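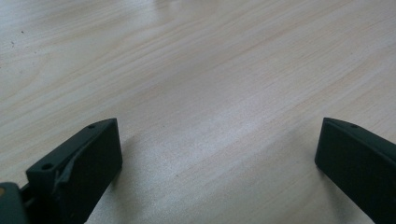
The table, pale wood and all its grain.

January 2018

First day back and I am wiped out, but in the good way! I had three classes in a row before lunch, then the staff meeting, then the evening conversation group in Widemville, and I still wanted to get this down before bed or I'd lose half of it.

So, the reading hour. I've been going on about it since the fall and today we finally did it with the second-year class. No textbook, no worksheet, no me standing at the board saying "repeat after me." Everyone picks a book in English from the box, reads for 10 minutes, and then tells a partner one thing that happened. If the book is boring you put it back and take another. Kubo-sensei wasn't sure about that last rule (he thinks they should finish what they start, and I do see his point) but he let me try it.

And they READ. It was so quiet I could hear the heater. One boy who has said maybe a dozen words to me since April was laughing at a story about a dog on a train, and when it was time to talk he grabbed his partner's sleeve and just went for it. Half the verbs were in the wrong tense and I didn't care at all. His partner understood every bit of it. I did stop myself from correcting him, which was hard – my mouth was already open.

The box has 114 books now. Most are the thin ones, the level 2 readers, and those went first. I need more of them and fewer of the long ones with tiny print that I brought back from Sakai last summer, thinking I was being so clever. Nobody touched those. Ask Rin if her school still has doubles.

Osamu (I'm allowed to call him that in here) stayed after and we talked through what to do about grades. He'd like a short quiz at the end of each book. I'd like nothing, or a reading log with one line per book, in Japanese if they want. We landed on the log through February and then we look at it again. I'm happy with that! He also told me that when he was learning English himself he read the same detective novel four times because it was the only one in the house, and he can still recite the first page. He did it for me, too, right there by the shoe lockers, with all the voices.

The evening group was smaller than usual, just the regulars, and we did New Year's plans. "I will" and "I'm going to" got all mixed up, as they always do, and I drew my two little arrows on the board again. One of the older ladies is 82 and her plan is to order a whole meal in English on her trip in the spring without her grandson helping. We practiced until she could send back a cold soup very, very politely. She was wonderful at it.

Things for tomorrow: stickers for the spines, a second box so the two sides of the room aren't fighting over one, call Rin Minami before her first period. Also print the log sheets, and bigger lines this time, their handwriting needs room.

It's nearly midnight and my tea is cold. Bed.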